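Replacing the grease in a bench grinder gearbox

Applies to the Sotard 82 and other small units with a split housing. Allow 30 minutes.

1. Unplug the machine and take off the belt guard.

2. Undo the housing screws in a diagonal order. Keep the shims with the side they came from.

3. Lift out the shafts and wipe away the old grease with a lint-free cloth. Do not use petrol.

4. Clean each gear with a stiff brush and check the teeth and bore. Light scuffing on the face is acceptable. Chipped teeth or an oval bore mean a new part.
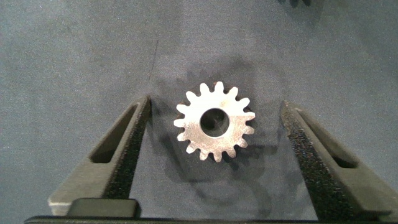
5. Pack with 2 spoonfuls of lithium grease, refit the shafts and close the housing. Turn by hand before switching on.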